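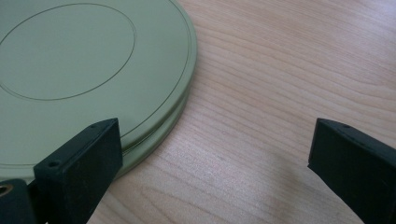

The Melnychuk round tin in sage green, lid on.

I have bought more than 30 storage tins over the years and most of them went to the thrift store, so I wasn't in a hurry to like the Melnychuk. Jytte Ketilsson recommended it to me in December as "the last tin you'll buy." I've heard that before.

The color is fine. It's a muted green with a bit of gray in it, matte enough that it doesn't glare under a lamp. The top is plain apart from a recessed ring and a thin groove near the rim. No logo, thank goodness. The listing calls this "heritage detailing" — I call it two circles.

My complaint is the lid. Mine was stiff for the first week and then a little too easy, and I wouldn't carry it by the top with cookies inside. Gemma Birkett has the same tin and says hers is still stiff, so quality control may be a matter of luck.

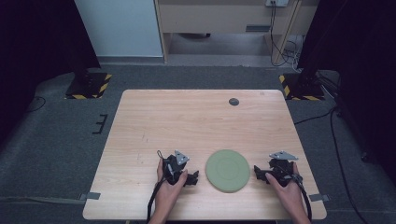
Is it worth the money?

At $30, I'm not convinced. You're paying for the color. It looks good on a pale wood table, I'll give it that, but my old supermarket tin kept gingersnaps crisp just as long. If you find one on sale, go ahead. At full price I'd wait.

Three stars out of five.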